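Notebook, perception and tooling
2021-04-14
Project Ledach, pose tracking for the hand-held gripper

Continued with the tracker drift on wood. Yesterday's build loses scale when the gripper goes slowly over the table, and I want to understand if the fault is in the feature selection or in the filter after it. Today I changed only the feature selection. The filter is the same commit as before.

First I checked the mask. The old one was two rectangles in the lower corners, drawn by hand when we had the previous finger pads. It did not reach the tips, so corner points were taken on the edges of the pads and on the small screw holes. These points never move in the image, and the tracker believes them very much. When most of the inliers are on the fingers, the estimated motion goes to zero, whatever the hand does.

The new mask is a polygon for each finger, with a margin of 10 pixels. I also included the arm on the left side with the brass ring, it is a strong corner and was always selected.

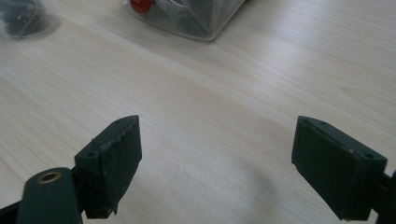 Olaia Mateos: the margin is fine for me, but please do not bake the polygon into the calibration file. The Folstead station reads the same file and its fingers are mounted a bit differently. Put it in the tool config and let the loader complain when it is missing.

Agreed, moved it. The loader now stops with a clear error. Before, it continued silently with an empty mask, and I suspect we have some old sessions processed like this. To check.

With the clear plastic container at the top of the view, the tracker has something to hold. Many points go there, also on the red ball. I do not fully trust them: the shiny spot on the ball is a reflection and should slide when the camera moves, and the same for the edges of the plastic. Still, the pose stays reasonable in these parts of the log.

The difficult part is plain table. Fingers open, nothing between them, and the only texture is the grain, all in one direction. Along the grain the match is poorly constrained. Across the grain it is good. I printed the covariance of the translation and the long axis follows the grain, as one would expect.
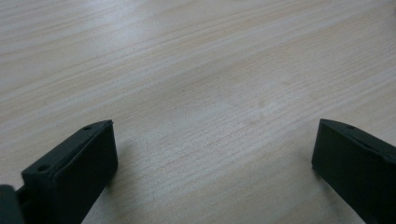 Plain table, fingers open. Glare in the upper left.

The detector asks for 1000 features and on such frames it returns less than 100 after the mask. In the glare region it finds almost nothing. I tried to lower the threshold there, but then it takes noise, and the residuals become worse than with few points. Reverted.

What helped more:

1. Grid selection. The image is divided in cells and each cell has a maximum number of points. Without it all points collect near the center, where the grain is crisp.

2. Shadow border. The fingers make soft shadows on the wood which travel together with the gripper, so they have the same problem as the pads. I made the polygon wider on the inner sides only.

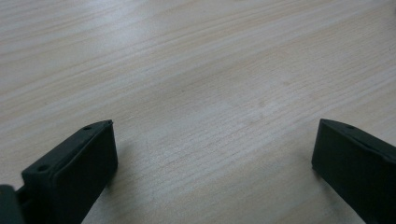 3. Inertial weight. When the image covariance is too long in one direction, the filter should lean on the IMU in this direction and not reject the whole frame. Not implemented yet, only tested by hand in the replay tool. From frame 1637 of the log the path becomes smooth with this change, before that I see no difference.

Note for the replay tool: the Grivov viewer draws the mask after undistortion, but the tracker applies it before. I lost maybe an hour with this. The polygon looked wrong and was correct. Mostafa Abou Zeid has an open branch that draws both, I will ask him to merge it.

To do:
- search the November sessions for an empty mask
- write the directional weight properly, with a test
- run the same log with the Piątek descriptor, only for comparison
- ask Olaia for one Folstead log over plain table, with the gripper turned across the grain

The filter parameters I leave as they are until the directional weight is in.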